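Course materials > Financial Crime Compliance > Session 6 handout

Session 6: Writing a suspicious transaction report someone can use

Right, last time we did red flags. This time it's what happens after you've spotted one, and I'm going to be a bit fussy about the writing, so bear with me!

Start with the narrative box. I've read a lot of these over the years (Kartini Sitompul, who co-teaches this module, has read far more) and the weak ones all open with three paragraphs of company policy. The analyst wants to know who, how much, when, and why it bothered you. Put that in your first two sentences.

Our practice case is Druser, a small import firm banking with Peltum. Over one month it takes in 528 cash deposits, 449 of them just under the reporting limit, paid in at 30 branches. Have a go at the opening lines before you look at my version at the back - no peeking.

A few things people mix up:

- Suspicion isn't proof. You don't need to name the crime.
- Tipping off includes "helpful" hints to the customer. Say nothing, even if they ask nicely.
- A late report is still worth sending, but explain the delay.

Structuring and layering are different too. Structuring is breaking the cash up on the way in; layering is moving it about afterwards so the trail goes muddy. Druser does the first, and I'd like you to argue over whether the Quiambao transfers on sheet 2 count as the second.

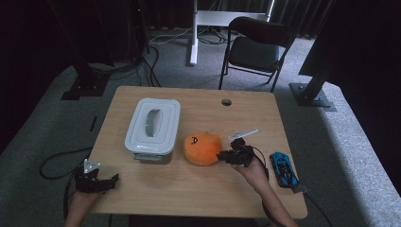
Lidded storage box and orange plush toy on the table.

For next session, read pages 81 onwards in the reader and bring a one-page draft. Jomar Catacutan's group goes first, then Erlinda Calimlim's.

Shares: 4 | Comments: 2
Questions to the module office | © Flureron Training | Back to top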